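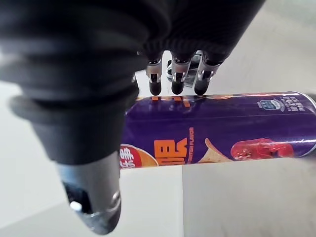

Ivone Honorato wrote in to ask whether it is worth waiting for a machine that can put the shopping away, as her hands are bad in the mornings and the tall tubes of crisps are the worst of it. She has been told "a couple of years" by three different people.

I would not wait. Machines can pick up a tube of crisps now, and some can put it on a shelf, but that is a small part of putting the shopping away. The rest is bags, soft packets, wet lettuce and cupboard doors with stiff catches. What follows is how the common jobs stand at present, with what to do by hand in the meantime.

Tubes and tins
A tube on its side wants to roll. A hand, metal or otherwise, does best if it comes down from above with the thumb on one side and the fingers on the other. If your grip is weak, stand the tube up first by pressing on one end with your palm, then lift it with both hands. Store tubes upright at waist height. A strip of shelf liner stops them sliding, and it costs less than any gadget.

Gloves help. A ribbed knitted glove gives you more hold on a glossy wrapper than bare skin does, though it is no good on anything damp. Fekthorpe sell a pair with rubber dots on the palm and they wash well at 30.

Jars
Moving a small jar from one spot to another is within reach of a machine with two hands. Getting a tight lid off is harder, as one hand has to hold still while the other twists. I keep an Etwood lid opener screwed under the wall cupboard — 12 years old and still biting.

Leave space between things on the worktop. It matters to you if your hands shake, and it matters a good deal to a machine, which needs room for its fingers on both sides of whatever it is after.
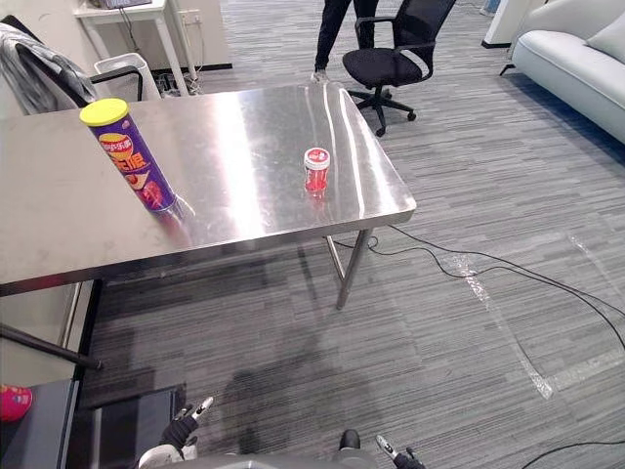

Tall can and small jar, set well apart on a steel top.

Shiny worktops
Steel throws back the light, and a clear jar on it can be hard to make out if your sight is poor. The same goes for cameras. Put a plain matt mat down where you do most of your work. Wipe steel along the grain with a barely damp cloth and dry it straight away.

Floors
Robot vacuums are the one household machine I would buy today. Lift flexes off the carpet before you set one going, and press down any loose tape. Our Cadby manages the hall and the front room in one go but stops at the rug with the fringe, so I roll that up on cleaning days.

Washing up and laundry
A dishwasher is still the best chore machine in the house. Loading it is another matter, and I have yet to see that done at a speed I could bear to watch. Folding is much the same. Towels yes, fitted sheets no.

The workshop
Things are further on here, as the parts are all one size and turn up in the same place. My brother-in-law's shop put in an Ehlers arm in April. It moved 453 brackets from tray to tray on its first full shift and needed a person to step in 5 times, mostly for brackets that had landed upside down. Sweeping up is still done with a broom.

Next month: getting limescale out of a kettle spout, and some 2 dozen readers' letters on squeaky hinges.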